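Vale, hilo cortito sobre el flan de mi tío, que me lo habéis pedido un montón y siempre lo dejo para luego.

Lo primero, el caramelo: 90 gramos de azúcar, una cucharada de agua y NO lo toquéis con la cuchara. Se mueve el cazo y ya. Color ámbar y fuera del fuego, que en un despiste amarga.

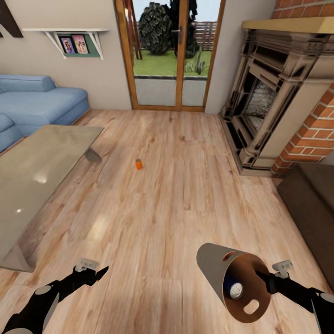

Luego cuatro huevos, medio litro de leche entera y la piel de un limón -- sin lo blanco, por favor. Batid despacito, que si metéis aire salen agujeros.

Al baño maría, horno a 160. En marzo lo hice en Aranda con un horno viejísimo y tardó una hora larga, así que id pinchando!

Y a la nevera hasta mañana.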